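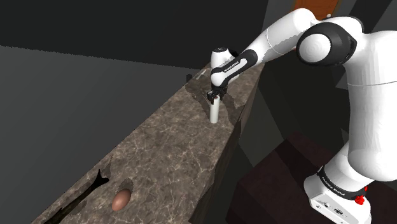
About Rernska

Rernska is an advice office for companies that want to buy their first robot arm and do not know how much money to put aside for it. We are in Mudgway, above the old seed merchant, and our customers are mostly makers of food: bakeries, canteens, producers of ready meals, a few hotels with a large kitchen. We do not sell robots. We do not take commission from the people who sell them. Our income comes from the customer who asks us for a plan, and the price of the plan is written on our page of prices.

The company was started by two persons. I had worked for many years in purchasing, first in my own country and afterwards here, and Hamish Mackay had been installing conveyor lines in dairies. We met when Hamish was at Deltex and I was the customer. I had signed for a robot cell which was too big for the room where it had to stand, and he was the one who came to measure the door. The cell went in at last, after a wall was taken down. The wall was in nobody's budget. We spoke a lot during those weeks, and most of what Rernska does today was already in those talks.

What we do

A customer comes to us with a task. Very often the task is described in one line, such as "we want the robot to lift the bottles out" or "it should help at the counter". Our first work is to make this line longer. What must be held, where does it stand, what stands next to it, who is near, how often must it happen in one hour, what may never be touched? We ask for the size of the room and the height of the worktops. We ask also about the electric supply and where the water is, as a kitchen that is washed down every evening needs other equipment from a kitchen that is wiped.

After this we build the worktop in simulation and put an arm beside it. We do this before any quotation is asked for. A simulated arm costs us electricity and some days of work, and if it stands in the wrong place we can move it before lunch. With a real arm you have bolts in the floor.

Then comes the budget. Our planning document is called Jurnell, and every customer gets the same one, so that they can compare this year with next year, or one site with another. Jurnell has a page for the purchase and a much longer part for everything that is not the purchase:

Gripper and spare fingers
Stand, bolts and floor work
Guarding and the safety assessment
Cables, network and air
Training of the staff, with the hours they are away from their normal work
Cleaning, covers and service
Insurance
Transport, and also the way through the building
What you will do with the equipment if the task disappears

The last line is the one which customers leave empty. We ask them kindly to fill it in. A seasonal product can be stopped after one summer, and an arm that was bought for it should have a second job waiting, or at least somebody who has asked what it can be sold for.

How we use simulation in planning

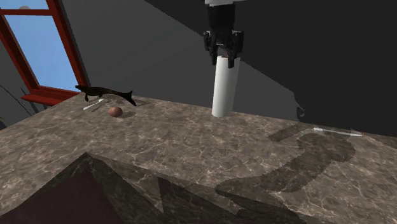
Many buyers begin with the arm and leave the gripper for the end, when little money is left. We prefer to begin with the fingers. They are the part which meets the product, and they decide more about the budget than the reach or the colour of the arm. A first test in our simulation is usually very plain: one object to hold, and a few others which must stay where they are. With a tall white cylinder between two black fingers and an egg on the same worktop, we can already start to talk with the customer about closing force, about finger length, and about whether one gripper can serve for both shapes or whether a tool changer has to be put in Jurnell as an extra line. We look at the clearance to the neighbouring objects from more than one side. We write down which questions the simulation can answer and which it cannot. It can show us reach and the path of the arm quite well. About a cracked shell or a greasy surface we trust it much less, and for these points we plan money for a trial with real goods.

Our models are simple to look at. We have been told that they should be more beautiful if we want to impress a board of directors. Perhaps this is right, but the hours spent on beauty would be on the customer's invoice, and we did not yet find a customer who wanted to pay for it.

What a plan contains

A finished plan has the long description of the task, the drawings of the room with the arm at its place, the Jurnell document filled in for the full life of the equipment, and a list of questions to send to suppliers. The questions are the same for each supplier and they are numbered. This makes the answers boring to read, and easy to put side by side.

We also include a payment calendar. In our experience a good project can get into difficulty with cash when the deposit, the floor work and the training all fall in one month. For customers whose financial year ends in spring we often advise to place the order after May, when the new budget is open and the supplier has time to come for a second visit.

In each plan there is a reserve. Customers try to cut it, this is natural, and we have the same discussion nearly each time. We keep the reserve on its own line where everybody can see it, so if it is cut then it is cut openly and with a name beside it.

Sometimes the result of a plan is that you should not buy. Perhaps a better trolley or a lower table solves the problem. We write it in the plan in the same way as any other result, and the fee does not change.

Renting, leasing and second-hand

We are asked more and more about these. Our general opinion is that renting is good for learning and expensive for producing. A rental of a few months, with the staff present, teaches a company more about its own work than many meetings. For leasing, please read who pays for the gripper when it wears out, as the contract may speak only of the arm. Second-hand arms can be a sensible choice if the controller comes with them and if somebody still supplies the parts. Ask for the running hours in writing. Hamish is happy to go and look at a used machine with you, he likes these visits more than he likes the office.

Who works here

Hamish Mackay is responsible for the site visits, the floor drawings and everything with guarding. I write the budgets and the supplier questions, and I am the person who answers when you write to us. The simulation work is shared between us and a small group of freelance colleagues, who are chosen according to the task. We have kept the company small on purpose. The person who measured your kitchen will also be the person who sits with you when the quotations arrive.

Some figures for those who like them

We have 276 questions in our supplier list at present, from which a normal project uses fewer than half. A small plan, for one arm and one task, is limited to 50 pages including drawings. We set this limit ourselves after we sent out one of 100 pages and understood from the telephone call that it had been read only as far as the contents. The first meeting is free of charge, wherever it takes place in the region of Mudgway. For longer distances we ask only for the train ticket.

How to begin

Write us one line about your task, even if it is a short one. Add the measurements of the room if you have them, and a photo of the worktop as it is on a normal working day, please without tidying it first. If you already have a quotation from a supplier you can send it too, and we will treat it as confidential. We do not show the prices of one supplier to another.

We answer in the order of arrival. During the weeks before the end of the financial year this can take longer, and we ask for your patience.

Page last changed on 27/09/2020. The page of prices and the page of terms were changed on the same day.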